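Marleny Londoño had inherited the workbench along with the rest of her uncle's shop, and for most of May she used it as a place to put down things she intended to deal with. By June it held very little except those things.

Her uncle Abelardo Escobar had repaired accordions on it. Then clocks, then one very large clock, and then he moved to Dorness to live with a woman who owned a boat, and left his niece the keys and a note saying the back door stuck. He did not say which way it stuck. She had a bruise on either hip from finding out.

"You could sell it," said Hamish Kerr, who wanted to buy it. He rented the unit next door and came by most mornings with his own mug, already full, so as not to seem to be asking for anything.

"It's bolted to the floor."

"I have a wrench."

"You have my uncle's wrench."

He looked into his mug. The wrench did not come up again until lunch.

What Hamish had offered was $1,913. Marleny had asked for 2,000, mostly to be difficult, and he had gone home to think and come back with a figure so exact that she assumed it was everything he had. She found this touching for an afternoon. Then she saw his new bicycle.

The trouble was that before anyone could unbolt the bench, somebody had to clear it, and Marleny had strong feelings about clearing. Her mother cleared. Her mother could empty a kitchen in the time it took to boil an egg, and you would find your passport in the freezer bag with the corks. Marleny preferred to consider each object on its merits. She had been considering the yellow cloth since Tuesday lunch the week before last, and it was still bunched up where she'd dropped it, next to the shallow container with the lid, which was also yellow, and which she kept meaning to open. 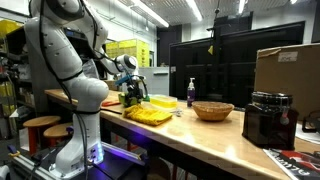 "What's the purple stuff?" Hamish asked.

"Soap."

"Is it?"

"It came out of a pump, Hamish. I washed my hands with it. My hands are clean."

He pushed the pump down with one finger, smelled the finger, and said it reminded him of a hotel in Kumsa where he'd lost a deposit. Then he picked up the dark canister and turned the little tag on its neck over and back again. He asked if he could have that too, if the bench fell through.

"If the bench falls through you won't be speaking to me."

"I'd still want the jar."

She told him the wicker bowl was promised to Fidelina Zapata. It wasn't, but Fidelina was the kind of person to whom things were generally promised, and Hamish was afraid of her. He put the canister down.

They got as far as agreeing that the cloth could be folded. Hamish folded it. He folded it badly, in a sort of lump, and she shook it out again and dropped it where it had been. That was the end of the clearing for the day.

On the way out she found an envelope under the door, addressed in her uncle's square capitals and dated Jun 26, 2023. It had gone to the old number first, and then to Setetti, for reasons known to the mail. She read it standing up, with her good hip against the frame.

Her uncle was well. The boat was smaller than described. He had been thinking about the bench, he wrote, and wondered if she might hold on to it, as he had 35 years in it and the woman with the boat had started asking what he planned to do all winter. He would pay for the shipping, or half. He hoped she had not gone to any trouble.

Marleny looked back at the bench and at everything on it.

"No," she said, to the envelope. "No trouble."

Next door she could hear Hamish going through his toolbox — slowly, one drawer and then another, like a man hunting for a wrench that he knew perfectly well was in the top one.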